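**4.2 Good practice for hand-held gripper sessions**

1. Put only one tray on the board, near the middle.
2. Before you start, check that both cables run free of the tray - a caught cable pulls the wrist.
3. Hold one gripper in each hand. Open the jaws fully before you approach small pieces.

**Caution:** Stop after 24 minutes and rest the hands for 6.

Tray work with small white pieces:

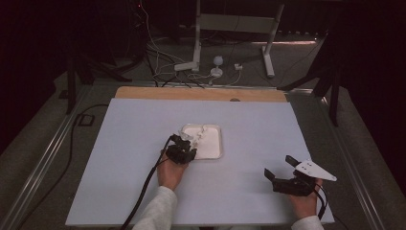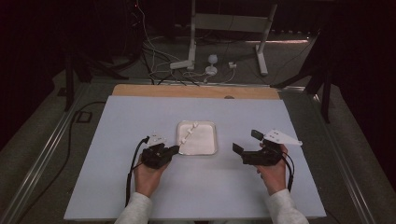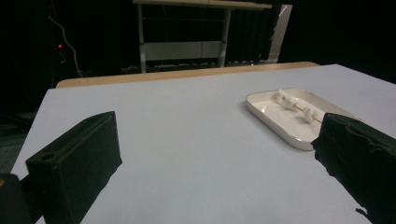

4. Write each dropped piece in the Lullden log. After 10 drops, call Noelia Prieto.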